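How to Sort Small Parts Into Open Bins

Posted Aug 13, 2020

I love this little project! It takes one evening, costs next to nothing, and once it's done you'll wonder why you ever kept everything in one big drawer. I did mine in July after dumping out a Wollow drawer unit that had swallowed every clip, cap and earbud in the house.

What you need

Open-top plastic bins with a slanted front (mine are Evholm, but any make will do)
A table you can leave messy overnight
Something colorful to mark where each type goes

Step 1. Push the table up against a wall. Small things roll, and a wall stops them.

Step 2. Put one bin toward the back and leave the front half of the table clear for sorting. A yellow bin is great for white pieces, they show up so well against it. 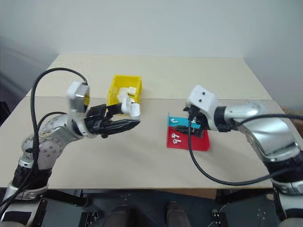 Step 3. Pick one kind of thing and go through the whole pile for it before starting on the next. Drop the pieces in as you go and don't bother lining them up yet.

Step 4. Make a marker for each kind. A stand with a flat base and an upright back works beautifully, with a simple icon on the back panel. Pictures beat words here, especially if kids are helping (mine read the icons faster than I do!).

Step 5. Stop filling when the pieces reach the rim. If you have more, start a second bin.

I went through 1,212 pieces this way, and 109 of them went straight in the trash. The bins now live on a Dresavholm shelf by the back door. Next up is the button jar, wish me luck!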